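Kurze Hosen falten und verstauen, bis der nächste Sommer kommt

Jedes Jahr im Oktober steht bei uns der große Wechsel an: Die Pullover wandern nach vorn, die Sommersachen nach hinten, und dazwischen liegt ein Nachmittag, an dem das halbe Schlafzimmer voller Stoffhaufen ist. Ich mag diesen Nachmittag inzwischen richtig gern. Man kocht sich eine Kanne Tee, macht das Radio an und nimmt jedes Teil noch einmal in die Hand. Bei T-Shirts weiß fast jeder, wie das Falten geht, aber kurze Hosen werden gern stiefmütterlich behandelt. Sie sind kurz, sie sind weit, der Gummizug zieht sie zusammen, und am Ende landen sie als Knäuel in der Schublade. Dabei dauert es mit ein bisschen Übung keine 40 Sekunden, bis so eine Hose als ordentliches Päckchen vor einem liegt.

Was ihr braucht

Eine glatte, freie Fläche, am besten einen Tisch in Hüfthöhe. Auf dem Bett geht es auch, aber die Matratze gibt nach und der Rücken meldet sich spätestens bei der zehnten Hose. Dazu eine Schublade oder eine flache Kiste mit Deckel. Ich benutze seit Jahren die Stoffkisten von Vondráček, die mittlere Größe, weil sie genau unter unser Bett passen. Ein Schuhkarton tut es für Kinderhosen genauso gut.

Bitte alles vorher waschen und wirklich ganz trocken werden lassen, auch den Bund. Der Gummizug trocknet immer als Letztes, und ein klammer Bund in einer geschlossenen Kiste riecht im Frühjahr so, wie ihr es euch vorstellt. Taschen ausleeren nicht vergessen! Ich habe im letzten Jahr eine Muschel, einen Parkschein und einen Kaugummi gefunden, Letzteren leider erst nach der Wäsche.

Schritt 1: Ausschütteln und glattstreichen

Fasst die Hose mit beiden Händen am Bund und schüttelt sie einmal kräftig aus. Dann legt ihr sie mit der Vorderseite nach oben hin, den Bund von euch weg, die Beine zu euch. Streicht von der Mitte nach außen, erst oben, dann die Beine hinunter. Kordeln kommen nach innen in den Bund, sonst hängen sie später aus jedem Stapel heraus.

Schritt 2: Bein auf Bein

Klappt nun die eine Hälfte auf die andere, sodass die Beine genau übereinanderliegen. Im Schritt steht jetzt ein kleines Dreieck heraus. Das schlagt ihr nach innen um, und schon habt ihr ein fast perfektes Rechteck. Dieses Dreieck hat mir meine Nachbarin Shahla Nouri gezeigt, und ich habe mich ein wenig geschämt, dass ich jahrelang ohne ausgekommen bin.

Schritt 3: Zum Päckchen falten

Bei Kinderhosen reicht es, einmal in der Mitte zu falten, Saum an Bund. Lange Bermudas faltet ihr in 3 gleiche Teile: zuerst den Saum zur Mitte, dann den Bund darüber. Der Bund liegt am Schluss außen und hält mit seinem Gewicht alles zusammen. Wenn das Päckchen auf der Kante stehen bleibt, ist es gut geworden – wenn es umkippt, einfach noch einmal aufmachen und strammer falten. 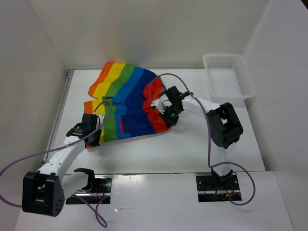
Bunte und gemusterte Hosen sind übrigens die dankbarsten, wenn man das Falten erst lernt oder es mit Kindern üben möchte. Ein Muster verrät sofort, ob die Kanten stimmen, während man bei einer einfarbigen dunkelblauen Hose ewig zupft und doch nichts erkennt. Bei den kurzen Hosen mit den Regenbogenstreifen hilft schon der orange Saum: Solange ein Bein nach oben weg liegt und das andere daruntergeklappt ist, findet man zuerst die beiden orangen Säume, legt sie nebeneinander und arbeitet sich dann über Gelb, Grün und Blau weiter. Den roten Bund, der sich so gern kräuselt, zieht man ganz zum Schluss mit beiden Händen auseinander und streicht ihn flach. Erst dann geht es mit Schritt 2 weiter.

Einräumen

Stellt die Päckchen hochkant nebeneinander, mit der Falte nach oben, wie Karteikarten. So seht ihr jede Hose auf einen Blick und zieht nicht immer den ganzen Stapel mit heraus. Nicht zu eng packen, eine flache Hand sollte noch dazwischenpassen. Bei Leinen lege ich ein Blatt Seidenpapier in die Falte, damit der Knick nicht so scharf wird. Ein Lavendelsäckchen kommt obenauf, und auf den Deckel klebe ich einen Zettel mit der Größe – bei Kindern ist das Gold wert, denn im Mai passt die Hälfte sowieso nicht mehr und kann gleich weiterwandern.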